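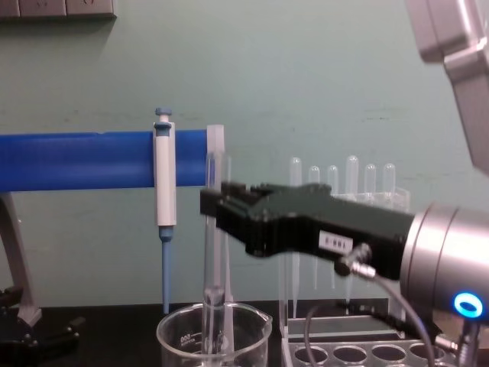 Ternolen gripper at the glass tube, pipette hanging on its bar behind. Afternoon at the bench.

1/ A few of you asked how we're getting on with the Ternolen bench kit, so get comfortable, I do go on a bit. It's the two-finger gripper, the software license and a setup call, and we've had it since September.

2/ The setup call was lovely – a very patient person from Helten, the reseller, stayed on for 2 hours while I hunted for a menu that was right in front of me. Bless them.

3/ Tall glass tubes are what I wanted it for. You set the grip force in small steps, and I ended up at 20 percent for glass. We've done 109 picks at that setting now and I've broken one tube, which I dropped myself, carrying it to the sink!

4/ My grumble is the cable. It hangs in a loop under the gripper and I'd love a clip or a sleeve in the box. The Ljungberg kit we tried before came with both (but its fingers were too wide for a crowded rack, so there you go).

5/ Someone asked about the Tomura fingertips. They do fit, you just have to teach your positions again, so leave yourself a morning and a big pot of coffee.

6/ We've got 6 weeks left on the trial and I'm leaning toward keeping it. Pipette questions are welcome too, I'm starting on that part next.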